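家事の道具メモ 台所と作業台のこまごました仕事、機械にどこまで頼めるか

2021年1月11日

食器洗い機とロボット掃除機を使っている家は多いと思います。では、その先の「かごに入れる」「棚に戻す」「拭いてたたむ」はどうか。昨年の10月から、家と小さな作業場の仕事を書き出して、機械に任せられるかどうかを見てきました。途中経過ですが、使えそうなところだけまとめておきます。

■いまでも任せてよいもの
床の掃除。コードを床から上げ、椅子を机に載せておけば、取り残しはだいぶ減ります。ラグの房は内側に折り込んでください。
食器洗い。茶わんは下向きに、少し傾けて並べます。木のしゃもじと漆の椀は手で洗います。
同じ寸法の部品の箱詰め。作業場の話ですが、置き場所と向きが毎回同じなら機械の得意な仕事です。

■まだ人がやったほうが早いもの
洗濯物たたみ。タオルだけなら見込みがありますが、靴下と子どもの服が混ざると手が止まります。
買い物袋の中身出し。袋の口が閉じてしまうと、つかむ相手が見えなくなります。
野菜と果物の仕分け。形も硬さもそろっていません。つかむ力が強ければ傷み、弱ければ落とします。

■機械向きに台を整える
腕型の機械を入れる予定がなくても、台の整え方は人の作業にも役に立ちます。うちの作業台はこの順で直しました。

1. かごの置き場所を決める。四隅にテープで印をつけ、洗ったあとも同じ場所に戻します。
2. かごは浅いものにする。深いと縁に手首が当たります。機械の腕でも同じです。
3. 台の上の物を減らす。使う物だけを出し、重ねて置かないようにします。
4. 光る面を避ける。つやのある天板は照明が映り込み、カメラでも目でも物の縁が見分けにくくなります。
5. 通り道をあける。取る場所と入れる場所の間に、背の高い物を立てないでください。

かごはWuseoの網目のものを使っています。2594円でした。水が切れるので台所でも作業場でも使えますが、網目に細い柄やへたが引っかかることがあります。小物を入れるときは底に薄い布を敷きます。

■果物をかごに入れる仕事
片づけの中では簡単に見えて、試すと差が出るのがこれです。バナナのように曲がった物は、つかむ位置で傾き方が変わります。人は無意識に真ん中あたりを持ち、かごの向きに合わせて手首を回しています。

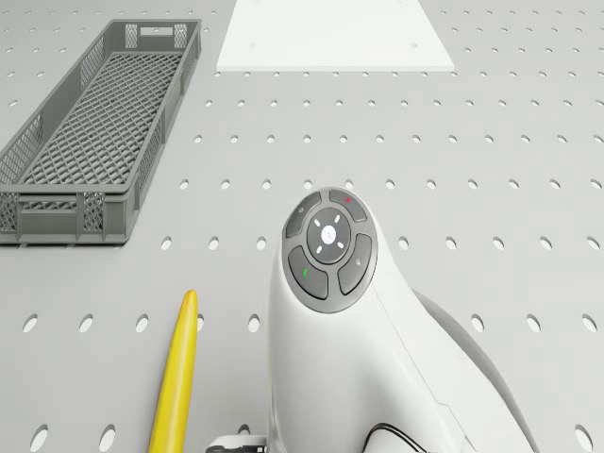 穴あきの台に置いた網目のかごと、白いロボットアーム(シミュレーション画面)。左手前の黄色いものはバナナの先のような形。

かごが台に対して斜めに置いてあるときは、腕のほうも向きを合わせる必要があります。台の縁と平行にそろえておくと、人でも機械でも入れ損じが減ります。

手でやる場合のこつも書いておきます。バナナは房のまま、反った背を上にして置くと当たり傷がつきにくくなります。先に重い物、あとから柔らかい物の順に入れてください。りんごは別のかごに分けます。

■いまの採点
書き出した仕事は全部で66件。このうち、いま家庭で買える機械に丸ごと任せたいと思えたのは7件でした。ほとんどが床と洗い物です。片づけの仕事は、1回30秒ほどで人の手なら終わってしまうものが多く、機械の準備のほうが長くかかります。

作業場のほうは少し事情が違い、同じ物が続く日なら任せる値打ちがあります。品物が日替わりの台は、当分は手作業のままにしておくつもりです。

次のメモでは、引き出しの仕切りの寸法の決め方を扱います。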